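About us

Hi, I'm Yiran Tan, and I run Dritau, a refill shop with a very loud doorbell and a very small parking lot. We sell soap, shampoo, laundry liquid, olive oil and vinegar by the ounce. Bring your own jar or borrow one of ours!

I started out at my kitchen table with two drums of dish soap from a maker called Stesisar (still my favorite, still the lemon one). My neighbors kept knocking, and by that June I'd signed a lease on the old Wu bakery, all 800 square feet of it. The flour smell took a year to leave.

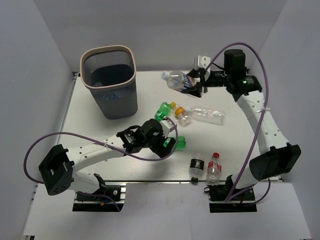
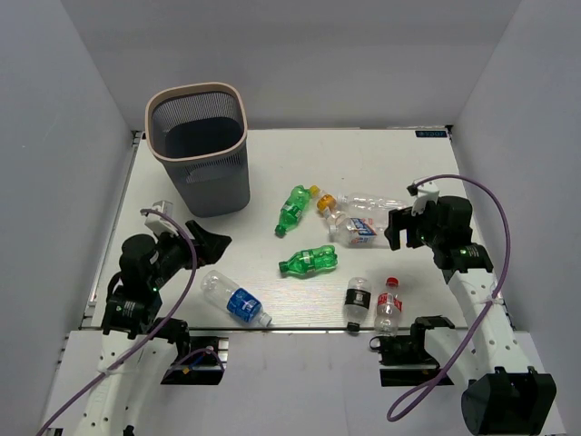
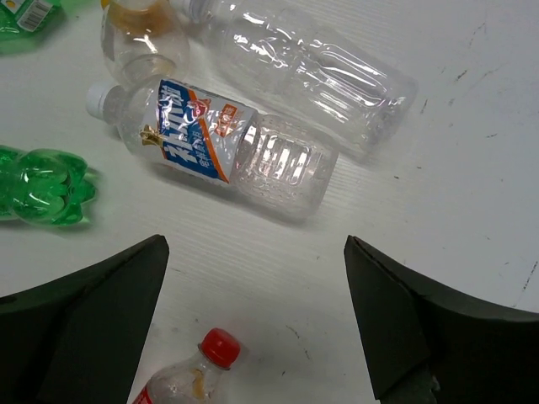
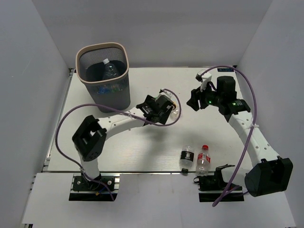 Plastic bottles on a white tabletop

2 min read

Mudassar Minhas joined me the second winter. He does the ordering and the books, and he talked me into carrying Ametti olive oil, which I thought was too pricey. I was wrong, we sell out of it constantly. He also started our jar library, and it now has 294 members who swap clean jars back and forth. Last year we poured 3,000 refills, our best so far.

We open at 9 a.m. and close when the last person stops chatting. If you've never done a refill before, just come in with whatever's under your sink and we'll weigh it and show you how the taps work. Dogs are welcome too, though please keep them away from the vinegar shelf.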